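Can It Do the Dishes Yet? Machines, Chores and the Break Room
Speaker notes, Ellcombe evening talk, 21 Jul 2018

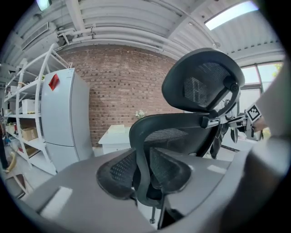 Slide 1: a mesh-backed chair, a gray tabletop, a fridge and some well-used shelves.

Welcome everybody, wait for the back rows to settle. Say thank you to Ellcombe for having us again, and for the cake, which was very good last time too.

Leave the slide up for a bit. Ask people to pick one job they would happily hand over in a room like this one. Wiping the table usually wins. Somebody will say the fridge (they always do, and they always say it with feeling). Tidying the shelves tends to come third. Repeat the answers into the microphone so the people at the side can hear.

Then start with the table, because it sounds so easy. A flat surface, a cloth, back and forth. If the table is bare and the arm is bolted down next to it, we can do that today and do it quite nicely. Now put a mug on it, and somebody's phone, and a letter that may or may not be important. You or I would lift the mug, wipe, put it back and leave the letter alone, all while talking about the weekend. The machine has to decide about every one of those things, and it has never met your letter.

Point at the chair. Ask who has ever pulled a chair like that out of the way without thinking about it. Then talk through what a gripper would need to know: where to take hold, that the back is mesh and you can see through it (depth cameras can get quite confused by that), that the headrest may tilt when you tug on it. I like to slow down here. People enjoy it, and it's the heart of the talk.

Shiny things next. Bright patches on the tabletop, glossy fridge door. Light from a big window moves all day long, so a table learned in the morning can look like a different table by four o'clock.

Tell the Voltside story. We spent 7 weeks at their workshop getting an arm to put cardboard cartons back on a shelf. It did 400 in a row on the test rack and we were terribly pleased with ourselves. Then the shop floor changed carton supplier, the new ones were a little shallower, and we were back to crushed corners before lunch. Pause for the laugh. Mention that the Voltside people were very kind about it.

Trerkirex, briefly. Their approach is to collect lots of people doing the chore by hand and learn from that. We have been through around 2,000 of these recordings with them. Good on reaching and grasping. Still weak on knowing when a job is finished, and anyone with teenagers will sympathize.

If there's time, the Després kitchen trial from last November: drawers yes, fridge door most days, folded dish towels no. Skip if we are past 30 minutes.

So, where are we? My own answer, for what it's worth: one chore, one room, somebody close by with a hand near the stop button. On a shop floor, where you can fix the lighting and mark the floor, a good bit more than that. I would let one wipe my table. I would want to clear it first.

Questions. Have the price answer ready. Remind everyone the side door locks at closing and the coats are upstairs.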